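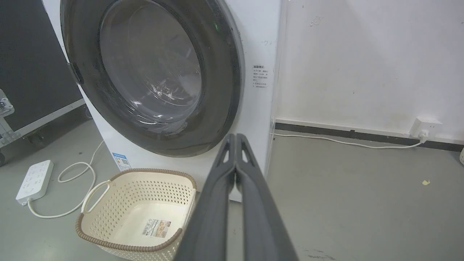

A white front-loading washing machine with its round glass door.

Laundry day
November, by Graça Antunes

Laundry day is the one day of the week a household sets aside for washing its clothes, and I have a soft spot for it, so bear with me. In the old hill town of Vallasora, where my mother's family comes from, it was always the day after the market. Water came down the Prata in a stone channel, and the women carried their sheets to a wash house with a long sloping ledge on either side. It was built in 1,957 hours of unpaid work (the parish kept a tally, bless them!) and it's still standing.

The routine took 2 days in winter. Whites were soaked overnight with wood ash, scrubbed in the morning, then spread on the grass to bleach. Colored things went in last, in whatever water was left, and socks went after that.

Alombridge, down in the valley, did it differently. People there paid a washerwoman by the basket, and her account book lists 217 households at its fullest — a huge number for a town with one bakery. Babar Orakzai copied the whole book out by hand for his local history, and I've borrowed from him shamelessly here. My favorite entry just says "curtains, again."

Home machines broke up the old calendar. Once a load could run while you cooked dinner, there was less need to save everything for one day, and the shared ledge got pretty quiet. Plenty of families kept the habit anyway. Mine did! We still eat leftovers on wash day, which goes back to when the stove was busy heating water.

See also: clotheslines, starch, wash houses of the Prata valley.

Contact Wutow | Copyright Wutow and contributors | Back to top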